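Bedrooms are my favorite room to talk about, so this month's household page is all about them: beds, floors, and the little things that end up lying on both. You can get a bedroom looking good in the time it takes the kettle to boil, I promise!

Start low. Most of us tidy from the bed down and then forget the floor, but I like to get the floor out of the way first. If you have tile running up against carpet, go along that join slowly with the narrow vacuum nozzle before you do anything else. Grit from the tile side loves to settle right at the carpet edge, and a quick pass with the big head just skips over it (an old dry toothbrush is wonderful for the stubborn bits).

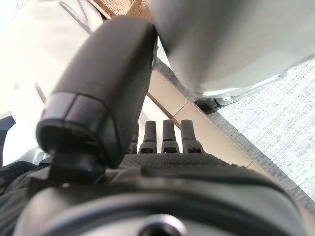
Page 2

Pale speckled carpet is very forgiving, by the way. It hides lint so well that you can talk yourself into skipping a week. Don't! Run your palm over it against the pile and you'll soon know.

**Making the bed look like a hotel bed**

Shake the duvet from the foot end, holding both corners, and let it fall by itself. Then smooth outward with your forearms, which cover so much more ground than your hands do. If your cover has piping, use it as your straight line: get the piping even from one side to the other and the rest of the bed follows.

A runner goes on last, across the lower half. Let it hang a good way down the sides. Luminița Ghiță wrote in to say she folds hers in thirds at night and lays it over a chair, and I've started doing the same. It comes back on without a crease in the morning.

Stand your pillows up against the headboard, patterned one at the outside, plain one leaning in beside it. Two grays that don't quite match look lovely together, so please don't go hunting for an exact match.
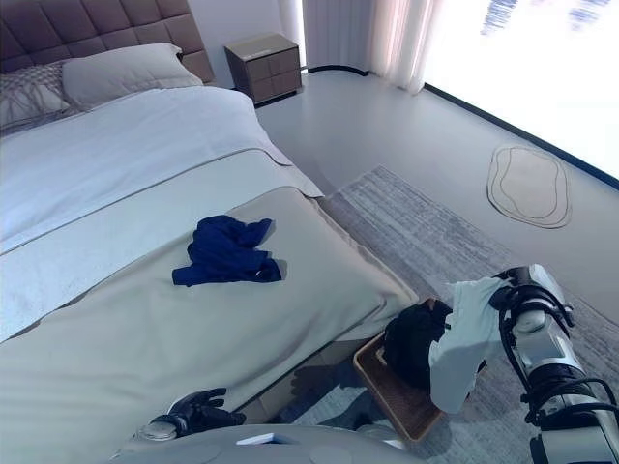 Now, the stray-cloth rule. Anything crumpled on the bed gets picked up before you leave the room: fold it, hang it, or put it in the wash. One dark bit of cloth on a pale runner is all your eye will see from the door, however beautifully you've smoothed everything else.

**Tufted headboards**

Those deep seams hold dust like you wouldn't believe. Use the soft brush attachment and work down each seam, then across, and finish with a barely damp cloth over the squares. Test the cloth somewhere low first, especially on dark brown or plum fabric.

**Nightstands and sheers**

Drawers without handles pick up fingerprints along the top edge, so wipe there every time you dust. Pull the nightstand out once a season and do behind it too.

Sheer curtains can be washed cool, in a mesh bag, and hung back up damp. The weight pulls the folds straight and there's no ironing at all! Vilém Koubek asks whether they need starch. I never use it, but I'd love to hear from anyone who does. Letters on that by April, please.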